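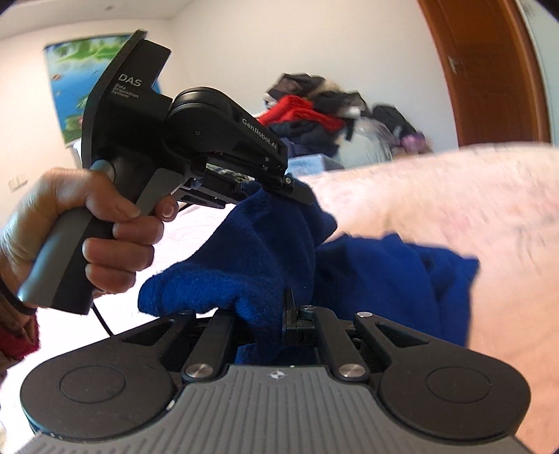

What is polyester fleece made from?
Polyester fleece is a knitted fabric of fine polyester yarn whose surface has been brushed into a raised pile. The polyester may be new or recovered from used drinks bottles.

Fleece (textile)

Fleece is a soft, light knitted cloth used for jackets, blankets, hats and linings. The name was borrowed from the coat of the sheep, although most modern fleece contains no wool.

Manufacture

Yarn is knitted on a circular machine into a tube, with a ground yarn forming the base and a second yarn forming loops on one or both faces. The tube is dyed, slit and opened flat. Wire-covered rollers then pull fibre ends out of the loops, a process called napping or raising. The pile is sheared to an even height and the cloth is heat-set to fix its width. Some grades are tumbled afterwards to give a pebbled surface.

In a trial at the Filum mill, Heledd Lewis measured pile loss on 754 swatches over 40 wash cycles. Most of the loss took place in the early cycles, and cloth sheared twice lost less than cloth sheared once. The Mornix grade, which has pile on one face only, kept its thickness best.

Properties

Air held in the pile slows the passage of heat. Polyester takes up very little water, so the cloth dries quickly and keeps much of its warmth when damp. Wind passes through it easily unless a film or a dense outer layer is added. Untreated fleece melts when exposed to flame and may build up static charge in dry air.

Pilling, the forming of small balls of tangled fibre, is the usual fault. It is worst at the cuffs and under the arms. Anti-pill finishes reduce it at some cost in softness.

Care

Fleece is washed cool, inside out, without fabric softener, which coats the fibres and flattens the pile. Ironing is avoided. Washing releases short fibres into waste water, and a filter on the machine outlet catches part of them.

See also: Napping; Pile weave; Polar clothing; Warp knitting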